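January

Got to the unit before eight and the heating hadn't come on. Made tea, drank half of it, wrote the day's plan on the back of yesterday's sheet. Target from Róisín is 300 episodes on the garden task by the end of the month and we were 4 short of where we should be, so nothing dramatic, but I'd like to be in front for once.

Spent the first part of the morning on calibration. The right leader arm has had a small offset at the wrist since we changed the motor, and if you don't zero it the follower sits a touch low and you spend the whole session fighting it. Weronika Wysocka showed me her way of doing it, with both arms parked and the joints read out one at a time. Slower than the script but it held all day.

Then the usual argument about the naming of tasks. Howells want every instruction to be one plain sentence, the sort of thing you would say to a person. "Tidy the garden things" is too loose, they say, and I agree with them. Weronika thinks a few loose ones should go in so that the model hears how people really talk. We left it that the loose wording goes in a second column and whoever trains on it can choose.

Recorded from half past nine. The first few were poor. I kept closing the gripper too early on the handles, and a watering can handle is an awkward thing, a thin loop with a lot of empty air in it. If you come in from straight above you get one finger through and one finger outside, which works, but the can swings when you lift. Coming in from the side is steadier and takes longer. I did a run of each and marked them separately in the log.

The spouts are the other nuisance. On the rack they stick up at the back, and I have to think about where the spout will go as well as where the body will go. Two episodes thrown out for knocking a neighbour. I have kept one where I knocked it and put it right again, with a note, as Róisín is collecting recoveries.

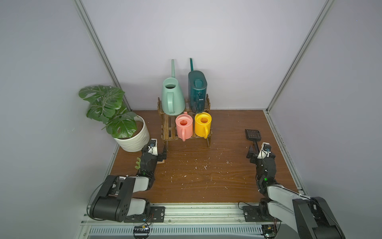 How many bad episodes should be kept in the set?
We keep the ones where the mistake gets corrected inside the same episode and the task is finished properly. The ones where the operator gives up, or where a hand goes in to help, are deleted the same day so they can't slip through later.

Lunch at the desk. Soup again. Read through the notes from Fedside, who have been doing kitchen tasks on the same kind of setup. Their advice was to change the layout far more often than feels necessary. They found that after a long stretch with one layout the model had more or less learnt the layout, and when somebody moved the rack by a hand's width it reached for where the rack used to be. I had been moving things every 7 episodes. I've written "every 4" on the sheet and taped it to the monitor.

Afternoon was better. I swapped the colours between the tiers after each block, so that pink isn't always below and green isn't always on top. I did a block with the plant pot brought forward as well. The leaves get in the way of the wrist camera if you swing the left arm wide, and for a second or two the view is nothing but leaf. I thought of taking the plant out altogether. Weronika said leave it, a garden shelf in someone's house will have a plant next to it, and the model might as well get used to it now.

The slotted black tool is harder than I expected. Lying flat it gives the fingers almost nothing to get under. What works is to take it by the handle, tip it a little, and only then lift. I must have done that move a hundred times in my head before I did it cleanly with the arms. Weronika does it in one go, which is annoying to watch. Her episodes are shorter than mine across the board. Róisín Lynch says she doesn't mind, she wants both of us in there, slow and quick, so long as neither of us stops in the middle to think. Long pauses are the one thing she always complains about. The model learns to pause too.

So I've been trying to do my thinking before I press the pedal. Look at the layout, decide which arm takes what, decide the order, then start. It does help. It also makes the work more tiring than it sounds, and by four o'clock I was making silly mistakes, reaching with the left for things that were plainly on the right. Stopped for a quarter of an hour and walked to the end of the estate and back.

Sync went wrong once after the break. One of the wrist cameras was dropping images and the joint data carried on without it. Unplugged it, put it on a different port, fine since then. I checked back through the block and deleted what was affected. Hoson's viewer is good for this, you can scrub through both wrists side by side and see straight away if one of them has stuck.

Ellero rang about the drives. They can take the full 1,000 episodes in one delivery if we send it by courier, or in parts over the network if we start now. I said parts. I don't want one box with all of it going about in a van.

Last hour I did labels. For each episode there is the sentence, the layout number, the operator's initials, and whether it finished. I used to leave this until the end of the week and I could never remember which layout was which. Now I do it the same evening.

Uploaded, checked the folder sizes against the log, parked the arms, power off at the wall – I went back up the stairs to make sure of that. Weronika had already gone.

Tomorrow: order gripper pads, ask Róisín whether she wants any with the lights turned down, and start on the tool with the left arm only.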